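Home | Features | Archive | Subscribe
Last updated: Sunday, February 23, 2020

The Small Comforts of a Night Away

The regional hotel trade has long judged itself by its beds and breakfasts. Toiletries received less attention until Harnelar, a group of 10 country inns, began reviewing what it placed in its bathrooms and what its guests left there.

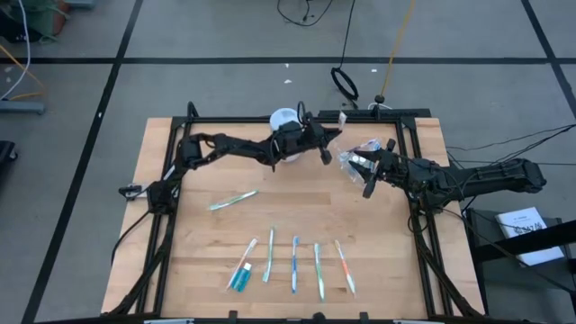
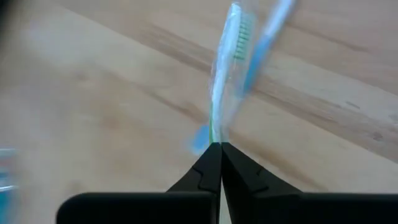
A clear plastic bag, first picture; a toothbrush in its clear wrapper, second picture.

The review was led by Iraís Salinas, head of guest services. Her department examined 1,743 checkout records from the previous November and found that many guests had taken one item from the bathroom tray and left the remainder untouched. Under the rules then in force, the whole tray was replaced before the next arrival.

"We were providing for a traveler who packed nothing," Ms. Salinas said. "Most of our guests pack quite well."

Harnelar has since moved its supplies to the front desk, where they are offered on request at any hour. The inn at Sosavach, the oldest in the group, adopted the practice first. Its orders of dental kits fell from 3,000 to 2,000 a year, and the former linen closet on its second floor now serves as a reading room.

The change was not welcomed everywhere. Guests at Nseir, many of whom arrive on the late train, objected to going downstairs for a comb or a razor. That inn has kept a reduced tray in each room – soap, shampoo and a card listing what else is available.

Soap dispensers will be considered next, beginning with the lakeside rooms at Grorkance.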